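사진으로 보는 공간과 살림: 공용 주방의 그릇과 식탁

에르홀름(Erholm) 생활문화관은 주민이 함께 사용하는 공용 주방의 살림살이를 사진으로 기록하여 공개하고 있다. 본 갤러리는 조리 기구와 식기, 식탁보 등 일상에서 늘 쓰이면서도 따로 소개될 기회가 적었던 물품을 다룬다. 기록 작업은 생활문화관 자료실이 맡았으며, 물품 분류와 해설문 작성에는 빌모시 머저르(Vilmos Magyar)와 달리보르 파울리크(Dalibor Paulík)가 참여하였다.

공용 주방의 비품 대장에는 현재 그릇류 52점이 등재되어 있다. 이 가운데 스테인리스 제품의 비중이 가장 크며, 반죽과 나물 무침, 채소 세척 등 용도에 따라 크기를 달리하여 비치한다. 색이 있는 그릇은 주로 상차림과 재료 구분에 사용한다. 식탁보는 8장을 갖추고 계절과 행사에 맞추어 교체하며, 세탁과 다림질은 모레이라(Moreira) 세탁실에서 담당한다. 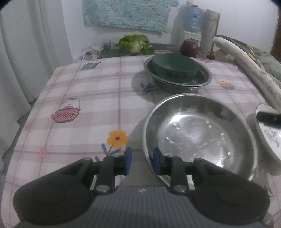 스테인리스 그릇 안쪽에 생긴 잔흠집은 사용에 문제가 없는가?

표면의 가벼운 흠집은 일반적인 사용에 지장을 주지 않는다. 다만 흠집 사이에 음식물이 남지 않도록 부드러운 수세미와 중성세제로 닦고, 물기를 제거한 뒤 보관하여야 한다. 철 수세미와 연마 가루의 사용은 삼가며, 염분이나 산이 강한 음식은 장시간 담아 두지 않는다.

식탁 위의 그릇
테두리가 둥글게 말린 큰 스테인리스 그릇이다. 광택이 나는 안쪽 면에 빛이 비치고, 군데군데 긁힌 자국이 보인다.

겹쳐 놓은 그릇
넓고 평평한 테두리를 두른 얕은 스테인리스 대야 안에 짙은 녹색 그릇이 바로 놓여 있다. 공용 주방에서는 수납장의 공간을 아끼기 위하여 크기가 다른 그릇을 포개어 두는 방식을 권장한다.

식탁보의 무늬
연한 분홍색과 흰색의 격자무늬 바탕에 찻주전자와 꽃, 푸른 잎이 인쇄되어 있다. 찻주전자는 분홍색, 파란색, 주황색으로 나타나며, 분홍색 주전자에는 흰 꽃무늬가 점점이 들어가 있다. 주황색 꽃은 꽃잎이 다섯 장이고 가운데가 짙다.

관리 및 이용 안내

그릇류는 사용 후 세척과 건조를 마치고 지정된 선반에 반납한다. 포개어 보관할 때에는 큰 그릇을 아래에 두며, 재질이 다른 그릇 사이에는 마른 행주를 한 장씩 끼운다. 변형되거나 테두리가 손상된 그릇은 선반에 되돌려 놓지 말고 자료실 옆 수거함에 넣어야 한다. 식탁보에 얼룩이 생긴 경우에는 임의로 표백하지 않고 담당자에게 알린다.

대여는 1회 7일을 한도로 하며, 한 차례에 한하여 연장할 수 있다. 대여 신청서는 레레츠크(Lereck) 별관 안내대에 비치되어 있다. 단체 이용자는 사용 예정일 2주 전까지 신청하여야 하고, 행사용 식탁보가 필요한 경우 신청서의 비고란에 식탁의 크기를 함께 기재한다. 대여 물품의 수량은 인수할 때와 반납할 때 담당자와 이용자가 함께 확인한다.

본 갤러리의 사진과 해설은 비영리 교육 목적에 한하여 출처를 밝히고 이용할 수 있다. 출판물 수록을 희망하는 기관은 사용 목적과 발행 부수를 적어 자료실에 서면으로 신청하여야 한다. 다음 갤러리는 찬장과 수납 도구를 주제로 7월에 공개한다.

분류: 사진 갤러리 > 생활문화 > 주방·식기 | 등록일: 2022년 3월 11일

문의: 생활문화관 자료실 | © 에르홀름 생활문화관. 무단 전재 및 재배포 금지 | 맨 위로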